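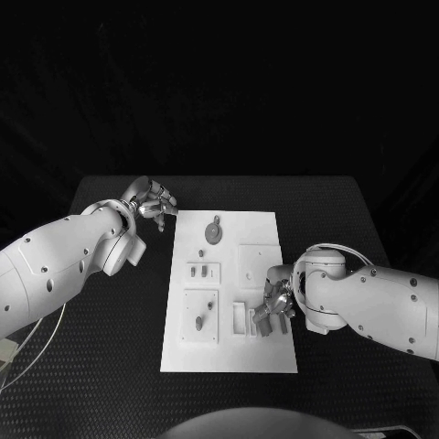 Visit to the Nogueira lab, 2023-02-16

We were received in the test room at the end of the corridor, where two white arms work over one task board on a black mat. The purpose of our visit was to compare the Omance hand, with jointed fingers, to the simple two-jaw gripper which we use at Tadard.

The board has a round knob, several small pegs, a thin slot, an oval handle and an open tray. Our hosts repeat each task 200 times before they change a setting of the controller. I found this very patient work.

For the knob, the Omance hand needed 11 seconds on average in their log, and our gripper type needed 6. With the oval handle the result was the opposite, and the fingers kept a better hold. The short pegs were difficult for both.

I asked also about the cables. They have changed the cable path two times, and they are still not satisfied with the wrist.

The controller comes from Brorkton. We may borrow one in June, and the hosts have promised to send us the complete log of 482 trials before that.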